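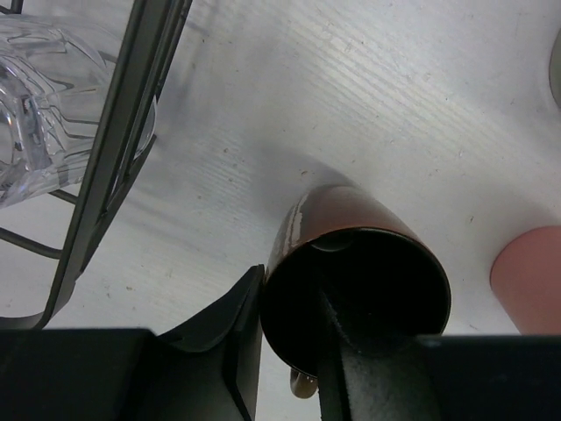

The Dark Brown Cup

Glossy outside, black inside, with a thin rim a shade lighter than the wall. The finish is a dark reddish-brown or bronze, with bright white highlights where the light catches it. The tabletop is white with fine grooves.

About this gallery

This page is for the cups on the open shelf at Sarnmont, the shared kitchen on the second floor. Chiamaka Omoregie started the list in June, when the shelf was full and people kept asking which cups could be borrowed for the Sunday lunch. Most of the cups came from members who moved away and left a box behind. A few were bought.

The dark brown cup is listed first and has the longest entry. The rest of the shelf will go up as the entries are written.

Notes on the dark brown cup

Name on the shelf list: Ino. The names are only there so that people can write them on the sign-out sheet. They do not refer to a maker or a pattern.

Capacity: 290 ml to the rim. A comfortable pour is 200 ml, and most people who use it for coffee stop there.

Weight: 338 g empty. It is one of the heavier cups on the shelf and takes a minute to warm up if you rinse it with hot water first.

Care: Wash by hand with a soft sponge. The outside shows fingerprints and water spots, so dry it with the flat cotton towels and leave the terry ones for the counters. Tea stains do not show on the black interior, but they do build up — a spoonful of baking soda and warm water takes them off.

Microwave: No. Use one of the plain white cups on the lower shelf.

Where it goes: Left end of the top shelf, mouth up. Please do not stack anything inside it. The rim is thin and has to last.

Borrowing

Cups can leave the kitchen for up to 3 days. Write the cup's name and your own on the sheet inside the cabinet door, and cross out the line when you bring it back. Chips and cracks should be noted on the same sheet. A chipped cup comes off the shelf and goes to the garden table for seedlings.

Still to be added

Effiong — the tall cup with the wide handle, top shelf, next to Ino.

Dravine — the small cups kept in the drawer under the kettle. They will share one entry.

If you left a cup here and would like its history on the page, put a note in the Sarnmont mailbox by the kitchen door.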